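The Brick Column: is a reclaimed brick worth the money?

Oana Matei asked me in the last newsletter to stop complaining about mortar and say something useful about bricks. Fair enough. She and Efren Macaraeg are planning a low wall along the front of their garden on Bunwood Lane, and they have been told by three different people that only reclaimed will do. 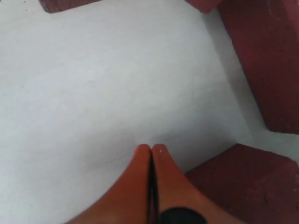
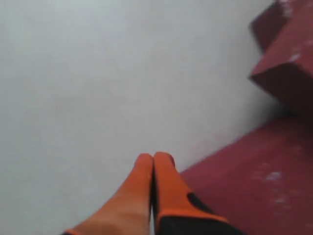
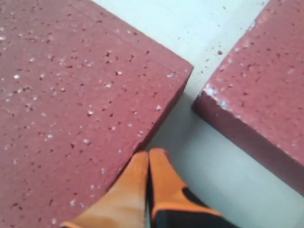
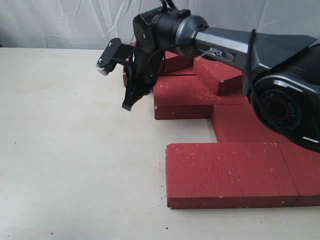

I have never been convinced by the word "reclaimed". At the yard in Dirnville it gets you a higher price and a pallet you are not allowed to look through, and I have seen bricks sold under that name that had plainly never been in a wall. A bit of wear is supposed to be the proof. Well, look at the six stacked up in steps in the last picture. Several have pale chips along the edges and corners, which is just the sort of thing a salesman will run his thumb over while he talks about character. A chip tells you that a brick has been knocked. It could have happened in a Victorian chimney or on the back of a lorry last October, and I can't tell which by looking. I doubt he can either.

The same goes for colour. Everybody has a theory about flecks and speckles and what they say about the clay, and I have heard the pale ones explained as lime, as shell, as ash and as a sign of quality. Some lime in a brick can be a nuisance, as it swells when it gets damp and pops a bit off the face. Some pale flecks do nothing at all for a hundred years. I wouldn't pay extra for them and I wouldn't send a load back over them.

What I would do is ask dull questions. Are they rated for frost? Are they all the same size, near enough? Old bricks often aren't, and if you are laying them yourself for the first time you will spend the whole weekend fiddling with the joints. Efren says he likes an uneven joint. He may like it less by the fifth course.

Then there is the cleaning. Watkins will sell you old bricks with the mortar still on, cheaper, and tell you it comes off with a tap. Lime mortar mostly does. Cement doesn't – you will break up to 20 in every hundred finding out, and there goes the saving.

My advice to Oana is to buy 8 of whatever she fancies, put them out dry on the ground where the wall is going, and leave them there for a week or two. Look at them in the rain. If she still wants reclaimed after that, it's her wall.

Next time, the Cliltismont path, and why I don't trust the gravel.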